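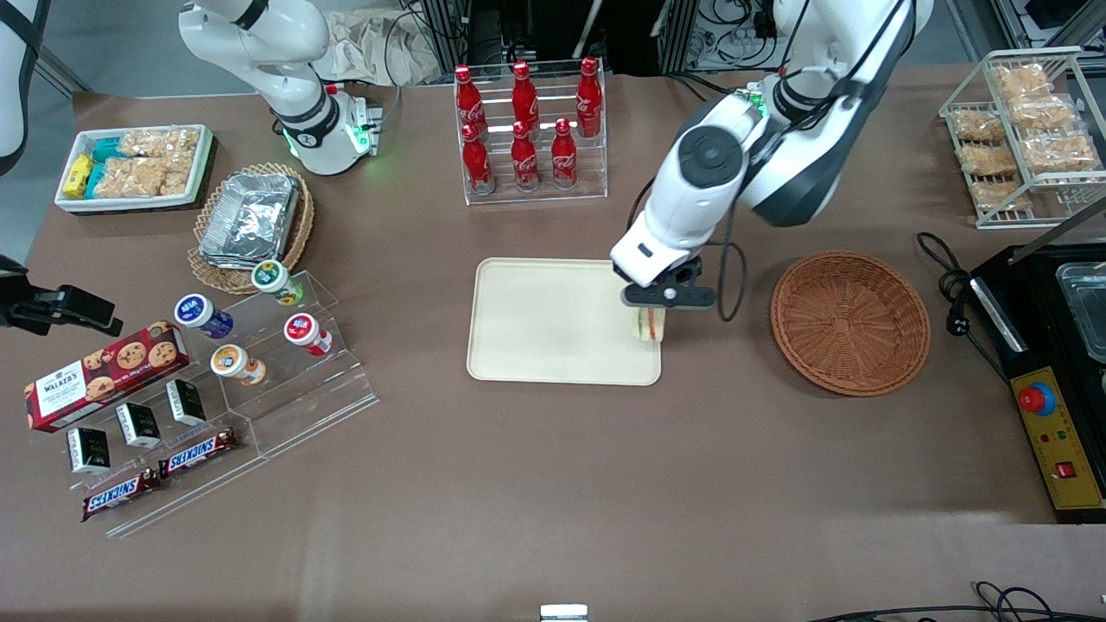 Sandwich, tray, snacks and drinks on the table.

Arkusley: The Warkov Crossing
Collected Comic, Volume 2, Deluxe Hardcover

Publisher: Gretirero
Item number: 727
Pages: 200, full color
Format: sewn hardcover with cloth spine, ribbon marker and slipcase
Price: $85.00
Availability: In stock
Listing updated 26 April 2022

If you finished the first Arkusley collection and sat there staring at that last page (the airlock, the missing helmet, the message that only plays halfway through), then you already know why so many of our customers have been asking after this one. The second volume picks up the same night. The smuggler wakes in the cargo hold of the Seyoum with a broken wrist and no idea who put her there, and the ship is already well on its way to Warkov, the old mining station that players of the game will remember from the opening hours. It was a ruin by the time you got to walk around in it. In the comic the lights are still on, the markets are open, and there are families living along the ring.

We don't want to give away too much, but the back cover does say it, so we will too: this is the story of how the station fell, and of the bargain that was made to get the last ship out. The pilot and the smuggler spend most of the book on opposite sides of it. He thinks she sold the docking codes. She is fairly sure he did. The truth sits in a conversation they had over a card game back in the first volume, and it is a real pleasure to go back and find it after you've read this one through.

What's in the book

The hardcover collects the complete Warkov Crossing story in reading order, along with the short prologue that was first given away with the game's soundtrack and has been hard to come by ever since. That prologue is worth having for its own sake. It follows the station's harbor pilot through a single shift, with hardly any words in it at all, and when you meet her again later in the main story you'll be glad you know her a little.

After the story there is a generous section of extras. You'll find pencil layouts for the chase through the ore sheds, early designs for the Seyoum (she started out a good deal uglier, and we're rather fond of the ugly one), all of the original covers without their lettering, and a fold-out map of Warkov showing the ring, the docks, the lower galleries and the chapel. The map is drawn from the comic's version of the station, so a few of the doors don't line up with the game. Please don't write to Gretirero about it, they know!

About the edition

This is a larger book than the paperback. The art has been given more room, and the two big double-page spreads of the evacuation benefit most of all. The binding is sewn and opens nice and flat, so nothing important disappears down the middle. The paper is a heavy matte stock that doesn't throw the lamp back at you if you like to read in bed, although we'll admit that it's a weighty thing to hold over your face.

The slipcase is dark green with the Arkusley star pressed into the front in copper. It matches the case for the first deluxe volume, so the pair will look right together on a shelf. The paperback editions are shorter and have a different spine design, in case you've been collecting those and are thinking of switching over partway through.

Do I need to have played the game?

We get this one a lot. You don't need to, no. The comic takes place before the game begins and was written to stand up by itself. There are names and places that players will smile at, and one scene near the end that will hit a good bit harder if you've made a certain choice in the final chapter, but a reader coming in fresh won't feel left out. We've sold the first volume to plenty of folks who have never picked up a controller, and a fair number of them came back for this.

Do I need to have read the first volume?

Here we'd say yes, please do. There is a recap page at the front, and it does its best, but the quarrel between the pilot and the smuggler is the heart of the book and it starts much earlier. The first volume is available from us in paperback and in the deluxe hardcover.

Is it suitable for younger readers?

Gretirero recommends the series for teens and up. There is a fair amount of space combat, some blood, a bit of rough language and a long stretch in the lower galleries that is properly frightening. The game carries a stronger rating than the comic, so enjoying the one doesn't necessarily mean the other is right for the same reader. If you're buying for a niece or nephew and you're unsure, send us a note and we'll gladly tell you which pages to look at first.

Is there a downloadable item code?

There isn't one in this edition. Some copies of the paperback came with a code for a jacket and a paint scheme for the Seyoum. The hardcover was printed without it, so if the jacket is what you're after, look for the paperback with the yellow sticker on the front.

Shipping and packing

Each copy leaves us in its original shrink wrap, inside a fitted cardboard box with padded corners. Slipcases are easily dinged, and we know how much it matters to those of you who keep your books looking new. If yours arrives with a crushed corner, keep the packing, take a couple of pictures and write to us before you send anything back. We'll sort out a replacement while we have copies to replace it with.

Orders that include a preorder item are held until everything is ready to go together. If you'd like this book sooner, place it as a separate order. Local customers can choose pickup at checkout and we'll put it behind the counter under your name.

You may also like

Arkusley, Volume 1, Deluxe Hardcover (matching slipcase)
Arkusley, Volume 1, Paperback
Arkusley: The Warkov Crossing, Paperback with item code
The Art of Arkusley, Hardcover
Seyoum Enamel Pin

Add to cart
Add to wish list
Ask us about this item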